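Re: [lurnow-users] wrist view only, or wrist plus head?
Date: January 10, 2020

> We trained on the head camera alone and the arm keeps closing its
> fingers short of the handle. Did the wrist view buy you anything,
> or is it just another cable to tape down?

Both, I'm afraid. Longish answer, with stills from our Viltum kitchen recordings.
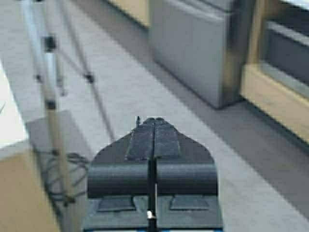

Calibration drift was what we blamed first, and we lost most of a week to it. The policy was happily learning from stretches where the wrist camera sees floor, tripod legs and a heap of black cable, none of which has any bearing on pans. We now drop those before training. Of 2,962 clips, a humbling share went in the bin.

The head view has its own vice, namely that the gripper likes to park itself in front of whatever it's meant to pick up.

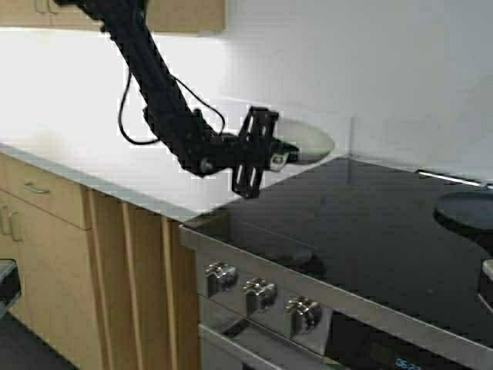

So we feed both views through separate encoders and fuse late, the way Egilsson does it. Early fusion favoured the head camera and ignored the wrist entirely, a behaviour I recognize from our meetings.

What changed, in order of how much I'd bet on it:

1. Chrome. Head-only guesses at depth on shiny things were dreadful. With the wrist view added, our faucet grasp error fell to about 2 mm.

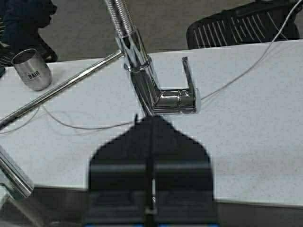 2. Handles. White pan, white counter, bright light: a cruel combination. Randomizing exposure on both cameras did more for us than any change to the network.
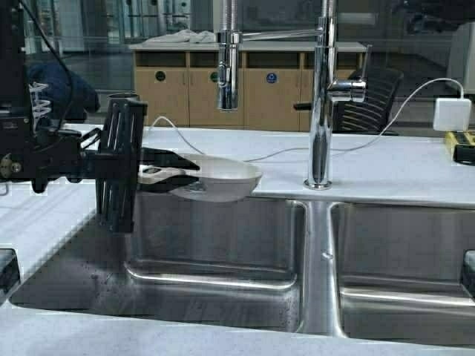
3. Training time. Up by a factor of 2. Sorry.

Kiltix loader patch to follow once it stops eating timestamps.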